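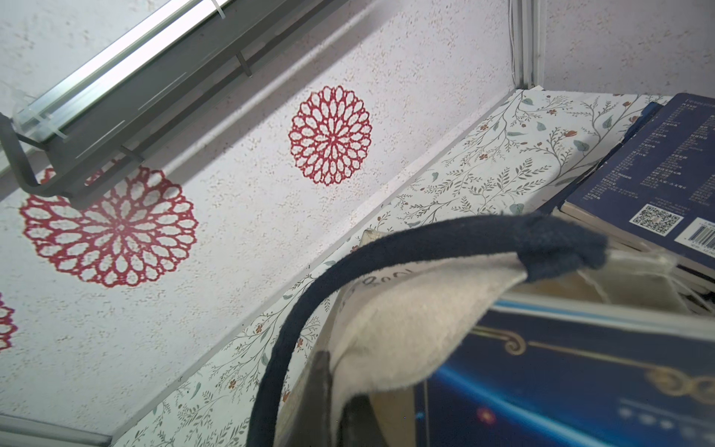

Wrist camera view, shelf handling trial: tote bag handle in front of books on a lined shelf.

Drivley W2 Wrist Camera
Category: End-of-arm cameras
Supplied by: Dorncombe Laboratory Equipment

The Drivley W2 is a compact color camera that mounts between the arm flange and the gripper. It is intended for laboratories and training centers that need a close view of the object at the moment of grasping. The camera is offered alone or as part of the Tsegaye comparison kit, which includes mounting plates for two gripper types.

Evaluation
The W2 was compared with the Orivley fixed overhead camera in a shelf handling trial directed by Henok Hailu. Items included canvas bags, stacked books and other household goods. Each camera was used with both the parallel gripper and the soft-finger gripper, for a total of 36 sessions.

Soft items were the main point of interest. A fabric handle that stands up in an arc is easy for a person to take hold of, but its shape is difficult to judge from overhead. Operators using the W2 reported that they could follow the curve of a handle during the approach and select a grasp point closer to its base. With the overhead camera, the arm often blocked the view of the handle before the gripper closed.

Printed surfaces were also reviewed. Patterned shelf liner and dark, glossy book covers can make edges hard to find. Valdir Cavalcanti, who prepared the test shelves, recommends setting exposure by hand where a fluorescent fixture is within view. Automatic exposure remains available and is suitable for most even lighting.

The overhead camera remains the better choice for locating items across a wide work area. Customers who handle mixed goods may wish to use both.

Specifications
Frame rate: up to 26 frames per second
Exposure: automatic or manual
Connection: single cable, locking plug
Rated plug cycles: 3,000

Included
Camera, flange plate, cable, cable clips and printed setup guide. Grippers and arm are not included.

Ordering
Please state the arm model and gripper type when requesting a quotation. Evaluation units may be reserved through the Dorncombe equipment desk.

Page updated Tuesday, January 28, 2025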